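Notebook, Undley cell, March
Left hand dropout during two-hand cloth work

Carried on with the hand-to-hand transfer task after lunch. Same setup as the morning: both hands in, sleeves on, wrist cameras on, Gelaten controller on the left side with the firmware Julián Casado loaded at Branside. Cycle 345 went through clean. At 377 the left hand stopped answering mid-reach.

What happened, in order, as far as I can get it from the log:

14:10 left arm starts its approach, fingers up, open.
Finger position messages from the left hand stop. The arm keeps moving.
Arm completes the approach with the hand frozen in its last pose.
Right hand closes on the cloth and pulls, as programmed, because it only waits for the arm to report in position.
Torque warning on the right wrist. I hit the stop.

No damage that I can find. I put each finger through its full range by hand with the power off and nothing is gritty or stiff. The pads are fine.

The part I don't like is the second line. Losing the hand should hold the arm, and it didn't. The timeout is set in the Gelaten config but the arm side never reads it. Pacheco wrote in the handover note that the hand fault is passed up as a general fault, and it is, but only if the hand sends it. A hand that has gone silent sends nothing. So a dead cable looks the same to the arm as a hand with nothing to report.

Cause of the dropout itself: fairly sure it is the cable inside the sleeve. With the forearm at full rotation the connector at the wrist takes a sideways pull. I got the fault back twice by turning the wrist slowly with power on and arms braked. Could not get it back with the sleeve rolled up off the connector, though I only tried for a few minutes, so I wouldn't lean on that. Swapped the cable for the spare and ran to 674 without another one. Old cable is in the tray with red tape on it. Please don't put it back in the drawer.

Changes made today:

Arm now holds if there is no message from the hand for 2 control cycles. Tested by pulling the connector at low speed, both sides. Holds each time. It drifts a little as it stops on the left – not enough to matter at this speed, should be looked at before we go faster.
Right hand waits for a live message from the left hand as well as the arm position before it closes.
Speed limit put back to the slow setting until someone else has read the change.

Still to do: strain relief on the wrist connector, both arms. Julián thinks a printed clip would do it. I would sooner move the cable exit round to the other side of the forearm, but that means new sleeves. Ask Branside whether they have seen the same on theirs. Also the stop button is on the wrong side of the bench for whoever is feeding cloth, I had to reach across for it. Moving it tomorrow.

Nobody to run the two-hand task on the old config, including for a quick check. I have renamed the file so it won't load by accident.
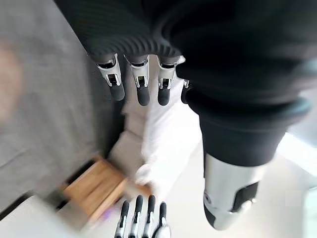
The drift on the left is probably the brake coming on late, going by the current trace. I'll log brake timing on both arms in the next run and put the numbers under this entry.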